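So I finally made it to the Skonero open day! I'd been meaning to go since November, and it's only 27 miles from my house, so I really had no excuse. Parking was a mess (go early), but Rosalind Okafor was at the door handing out name stickers and coffee, and that fixed my mood pretty fast.

They do textile care and folding, mostly for small hotels and a few clothing rental places. The first room was all washing machines and very loud, so I didn't catch half of what Indrek Sepp was telling us. I did hear that they get through around 260 pounds of laundry before lunch. My kids could match that, I think!

The sorting room was much more my thing. Shelves up to the ceiling, everything labeled by customer, and a whole section just for prints. I'm a sucker for a print. There was a faded striped one I would have taken home if anybody had offered – nobody did.

Then came the folding tables, which is where I spent most of my visit. Baiba Šimkus has been folding for years and she showed us her way with thin cloth. You don't shake it out hard, you find two corners and let the weight do the work, then smooth from the middle. I tried it on a pillowcase and ended up with something like a burrito. She was very kind about it and handed me another one.

The thin floral stuff is the worst, she said, it slides everywhere and the pattern hides the edges. I believe her. I loved the colors though, all that mustard yellow on pale green, and I kept drifting back to that table.

Tickets were 2 dollars, which got you the coffee and a cookie. I stayed way longer than I planned and came home and refolded my entire linen closet. It looks a little better. The fitted sheets are still a disgrace.
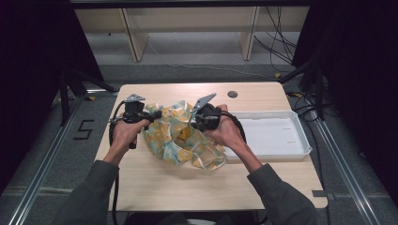
The floral cloth at the folding table, still in a heap next to the white tray.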